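Notes from the Stotville bench: the arm that wouldn't let go

Readers who came to the April open evening will have heard that the tabletop arm was "resting". It was switched off at the wall, and had been since the Saturday before, when it closed on Valentina Herrera's sleeve during a sorting run and stayed closed. She was fine. The cardigan has a hole in it. I was asked to write up what happened, and I said I would as long as I could also write what I think of the explanation.

The task was as dull as they come. Small items are picked up off the table and put in a basket, over and over, so that the Wetent software can be scored on how many it gets right. We had got to run 700 of a planned 900 when the arm stopped with the gripper shut. Valentina had reached in to straighten the basket, which all of us had done at one time or another. She pressed the stop button. The arm stopped, as advertised, and the gripper went on gripping.

Petrauskas, who supplied the gripper, say it is meant to do this. If it opened on a stop it would drop whatever it was carrying, and on a factory line that might be worse. Fair enough. But we are not a factory line, and the quick-start sheet we were given has one sentence on the matter, on page 4, under "Storage". Zeyu Xue found it after the event. I had read that sheet twice and missed it both times.
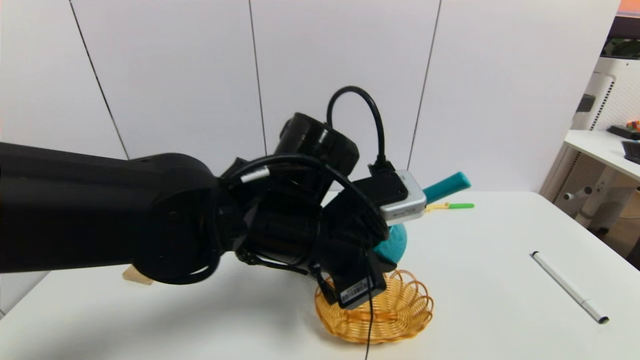
Then there is the question of why it stopped in the first place. The log shows the gripper dropping off the network for up to 60 milliseconds at a time, several times that morning, before it went for good. Petrauskas blame the cable. Sasora, who did the installation, blame the software. Wetent have sent a new version with a note saying "improved stability", and no word on what was unstable before. Three parties, each sure it was one of the others. Graciela Villalba wiggled the connector by hand with the arm parked and got the same dropout on her second go, so my money is on the cable, but a wiggle is not a test and I wouldn't swear to it.

The new version has been running since last week without a fault. I am told this is good news. The old one also ran without a fault, right up until it didn't, and we changed the cable on the same day as the software, so we will never know which of them did the trick. I argued for changing one at a time and lost.

For now the rules are these. No hands over the table while the arm has power, including to straighten the basket. Sleeves rolled or tucked. Two people present for every run, one of them within reach of the stop. Rocío Echeverría has taped the manual release instructions to the wall by the door, and everyone on the rota is to try the release once with her before their next session.

Josefina Sepúlveda has asked Sasora in writing whether the gripper can be set to open on a stop. Their reply was that they would look into it. That was three weeks ago.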